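Ticket: Handouts print with missing text at the Tuhumury site
Opened by: Kurniawati Kwok, course materials office, Justitholm
Status: Closed
Product: Milar (print queue), Kolgate office printer, second floor

Description of the problem

Good morning. Since the beginning of March we have a problem with the printing of our course handouts from the Milar queue. The document looks correct on the screen and also in the print preview, but on paper some of the text is missing. It is always the small text under a picture, and sometimes the first line of the paragraph which follows. The headings are fine and the page numbers are fine.

The job which I use for testing has both kinds of page, with pictures and without. The scan of the paper is sent by separate mail, it was too large for the form.

Page 8, caption is missing on paper:

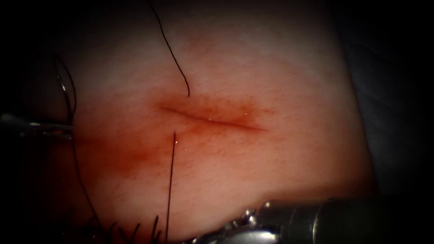
Straight incision on a tissue pad, with reddish-orange staining along the cut.

What I already tried

10:15 Restarted the printer. No change.

10:30 Deleted the job from the queue and sent it again. No change.

10:50 Sent the same file to the Kolgate on the ground floor. It prints correctly, all captions are there. So I think the file is not damaged, but maybe I am wrong.

11:20 Changed the paper from tray 2 to tray 1. No change. I did not expect one, but your help page asks for it.

11:40 Saved the document again as PDF with the option "embed all fonts". The captions came back on paper, but the handout is now very slow. The queue shows "Processing" for a long time and then gives message 505, and I must send it again. The second time it prints.

I can work like this for one handout, but we have 668 files in the course archive and I do not want to save each of them again by hand.

Reply from support, 13:05

Thanks for the detailed notes. Please print the configuration page from both printers (Menu, Reports, Configuration) and send us the firmware line and the list of installed fonts. Please also tell us which driver is selected in Milar for the second floor queue.

Reply from Kurniawati Kwok, 13:50

I made both reports. The firmware is the same on the two printers. The font list is different: the ground floor printer has a longer list, and the narrow font which we use for captions is in it. On the second floor this font is not in the list.

For the driver, Milar shows "Generic" for the second floor and "Kolgate Office" for the ground floor. I did not change this, and I don't have the rights to change it.

I also checked one more page, to be sure that it is not only page 8. Its caption is missing in the same way, and here the first line of the next paragraph is missing too:
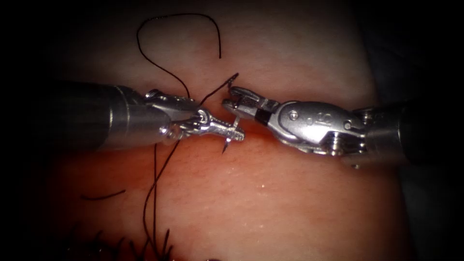

Two needle drivers above the tissue pad, passing a small curved needle.

The first line after this caption should be "Before you continue, read the notes in section 4." On paper the paragraph begins at the second line, and there is a white space where the first line should be. Maybe this is useful: the first line is in the same narrow font, the template does it automatically.

Reply from support, 14:35

It is useful, thank you. The generic driver does not send the font with the job. It expects the printer to have it, and if the font is absent the text is skipped. We changed the second floor queue to "Kolgate Office" and set font download to "Always". Please wait until the queue shows "Ready" and print the original file, not the one with embedded fonts.

Reply from Kurniawati Kwok, 15:10

Printed the original file. All captions are on paper, also the first line after the second picture. Message 505 did not come. The job started much faster than with the other PDF.

I have one question before you close. In the queue settings the resolution is now 400, and I believe it was higher before. The pictures look a little more soft on paper. Is this from the new driver, or did somebody change it?

Reply from support, 15:25

It is the default of that driver. You can raise it under Quality — it is stored per queue, so you set it only once.

Reply from Kurniawati Kwok, 15:45

Done, and the print is good now. I deleted the PDF with the embedded fonts so my colleagues will not use it by mistake. Please close the ticket. If the third floor queue is also on "Generic", please change it in the same way — they print from the same template.

Support, 16:00

Third floor queue changed. Ticket closed.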